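エポキシ系塗り床の補修箇所だけ艶が合わない、原因の切り分け方

投稿者:Keegan Sheehan

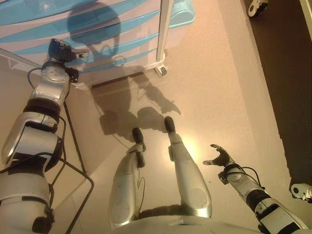
作業室の床(コンクリート下地、二液型エポキシの流しのべ仕上げ)で、部分補修した箇所の艶が既存部と合いません。既存部は艶あり、補修部は半艶に近い状態で、斜めから見ると補修の輪郭がはっきり出ます。色調の差は許容範囲です。艶だけをどうにかしたいと考えています。

経緯を書きます。

既存の塗り床は施工から6年経過しています。膜厚は当時の仕様書で2 mmです。材料はRirthorpeの無溶剤タイプで、現在も同じ品番が入手できます。補修対象は搬入口寄りの3か所で、いずれも下地からの浮きでした。打音で範囲を確認し、カッターで縁を切って撤去、ダイヤモンドカップで下地を目荒らしし、集塵後にプライマーを塗布しています。プライマーは翌朝に指触で硬化を確認しました。

主材は同じ品番の小口セットを使用し、主剤と硬化剤は秤で計量しています。攪拌は低速の電動ミキサーで3分、容器を移し替えて再度攪拌しました。金ごてで塗り広げ、気泡はスパイクローラーで処理しています。塗布は午後4時ごろに終わり、そのあと換気のために搬入口のシャッターを少し開けたまま退出しました。時期は11月です。

翌朝の時点で硬化はしていましたが、表面がうっすら白く、触るとわずかにべたつく感じがありました。中性洗剤で拭いたところべたつきは取れたものの、艶は戻りませんでした。爪を立てても跡は付きません。

知りたいのは次の点です。

・これは白化(ブラッシング)と考えてよいか。それとも混合不良か。
・主材を撤去せず、上塗りだけで艶を揃えられるか。
・上塗りする場合、補修部だけで止めるべきか、既存部まで広げるべきか。

床用ワックスで艶を足す方法も考えましたが、台車の往来があるので滑りと剥がれが気になります。手元にはWukenovの樹脂ワックスがあります。

投稿者:Isla Grimshaw

書かれている条件から判断すると、アミンブラッシングの可能性が高いと思います。エポキシの硬化剤に含まれるアミンが、硬化前に空気中の水分と二酸化炭素に反応して表面に析出する現象です。低温、高湿、夜間の冷え込み、外気の流入が重なると起きやすくなります。夕方に塗り終えてシャッターを開けたまま、という条件はほぼ典型です。

切り分けは次の順で行ってください。

まず硬さです。混合不良であれば、局所的に柔らかい部分が残るか、縞状にべたつきが出ます。容器の壁や底に残った未混合の材料をこそげて使った場合は、最後に塗った場所に症状が集中します。補修部の全面が均一に曇っていて、爪で跡が付かないのであれば、混合比と攪拌はおおむね正常とみてよいでしょう。心配なら、目立たない隅で溶剤拭きの試験をします。白いウエスにアセトンを少量含ませて軽く10往復こすり、樹脂の色が移ったり表面が軟化したりするなら硬化不足です。既存部でも同じことをして比較してください。火気と換気には注意が必要です。

次に表面の析出物です。ぬるま湯で濡らしたナイロンパッドで小面積をこすり、pH試験紙を当てます。アルカリ側に振れれば析出物が残っています。中性洗剤で一度拭いているとのことですが、一度で取り切れないことはよくあります。洗剤自体が試験紙に影響するので、先に清水で拭き上げておいてください。

最後に下地水分です。ブラッシングとは別の話になりますが、もともと浮きで撤去した箇所なので確認しておく価値があります。高周波式の水分計で、補修部の周囲ではなく、無塗装のコンクリートが露出している場所を測ります。塗膜の上から測った値は当てになりません。露出部がなければ、次に撤去が発生したときに測るつもりで記録の欄だけ作っておくとよいです。

上塗りについて。析出物の除去と研磨を行えば、主材を撤去する必要はありません。析出物を残したまま重ねると層間で剥がれます。手順は以下のとおりです。

・ぬるま湯とナイロンパッドで全面を洗い、汚水を吸い取る。溶剤で先に拭くと析出物を塗り広げるだけになるため、水が先。
・清水で拭き、完全に乾燥させる。
・#120前後で研磨し、艶が一様に消えるまで続ける。艶の残りは光を低い角度から当てると見つけやすい。
・集塵し、指定の溶剤で拭く。
・床面温度を測り、露点温度より3℃以上高いことを確認する。気温ではなく床面の温度を使うこと。
・午前中に塗り始め、初期硬化まで外気を直接入れない。換気は、床面に風が当たらない経路で行う。

冬場に暖房を使う場合、開放式の灯油やガスのヒーターは避けてください。燃焼で水蒸気と二酸化炭素が出るため、条件を自分で悪くすることになります。電気式か、排気を外へ出す方式にします。

範囲について。補修部だけで止めると、艶は今より近づきますが境界は残ります。6年使った床は細かい擦り傷で艶が落ちているので、新しい上塗りのほうが今度は強く光ることもあります。輪郭を目立たなくしたいなら、目地や柱の通り、区画線など、もともと線がある位置まで既存部を含めて研磨し、そこで見切るのが確実です。養生テープは塗り終わったら硬化前に剥がします。硬化後に剥がすと端部が欠けます。

ワックスは勧めません。滑りの問題もありますが、後で上塗りをやり直すことになったとき、剥離剤での除去が一工程増えます。除去が不十分だとハジキの原因になります。

投稿者:Sutero

上の回答でほぼ出ていますが、材料のロットも見たほうがいいです。品番が同じでも硬化剤に冬用と夏用の区分がある製品は多く、小口セットだと気付かずに夏用を使っていることがあります。缶のラベルの末尾記号を確認してください。夏用を11月に使えば硬化が遅く、そのぶん白化しやすくなります。

うちの倉庫では艶を揃えるのをあきらめて、上塗りを既存部ごと半艶のウレタンに変えました。Nepiaの水性です。艶ありより補修跡が目立ちにくく、照明の映り込みも減ります。ただし薬品をこぼす場所には向きません。

あとワックスは試すなら隅で。全面にやると戻すのが大変です。

投稿者:Keegan Sheehan

回答ありがとうございます。追記します。

硬化剤の缶を確認したところ、末尾の記号は夏用でした。春に購入した残りの在庫を使っており、区分があること自体を見落としていました。仕様書には硬化剤の区分まで書かれていませんでした。

アセトンの試験は既存部と補修部の両方で行い、どちらもウエスへの色移りはありません。軟化もなし。pH試験紙は清水拭きのあとでも、補修部の3か所すべてでアルカリ側に振れました。既存部は中性付近です。ブラッシングで確定と考えています。

水洗いと研磨のあと、冬用の硬化剤で上塗りする予定です。見切りは搬入口側の目地と、反対側は通路の区画線にします。区画線は引き直しになりますが、もともと台車の通る部分がかすれていたので、あわせて施工します。

一点だけ追加で教えてください。上塗りをローラーで行う場合、毛丈はどの程度が適当でしょうか。流しのべの面に短毛で塗ると、ローラー目が残りそうで迷っています。

投稿者:Isla Grimshaw

無溶剤の上塗りを薄く引くなら、短毛の6 mm程度で問題ありません。材料を床に帯状に流してゴムベラで先に広げ、ローラーは最後に均すだけに使います。ローラーに含ませて運ぶと膜厚がばらつきます。均しは一方向に引き、最後に直交方向へ軽く一度だけ通してください。可使時間に入ってから触り直すと目が残ります。

新品のローラーは毛が抜けるので、使う前に養生テープで表面を何度か巻き取っておきます。塗料に落ちた毛は、濡れているうちならピンセットで取れます。

区画線は、上塗りが歩行可能になってからでは早いです。テープの粘着で表面が引かれることがあるため、製品の資料にある重塗り可能時間の範囲内で、なるべく遅い時点に引いてください。上限を超えた場合は、線の幅だけ再度目荒らしが必要です。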